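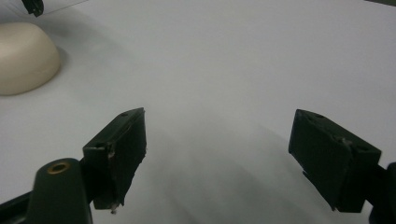

Print | E-mail

Ticket 2937, Podmont packing line, cell 11
Status: open, parts on order

Fault: gripper drops bowls on the Sunday shift. Pads scuffed, one chipped at the corner. Ragged edge on underside of right pad.

Action: speed cut to 30 percent. Pads to be replaced with Enamwood type, then every 300 hours.

Staffing: the two packers moved to inspection in October are back on hand packing until the parts arrive. Inspection backlog goes to Yensuk. Operators ask for pad checks to be added to their own start-up sheet. Agreed.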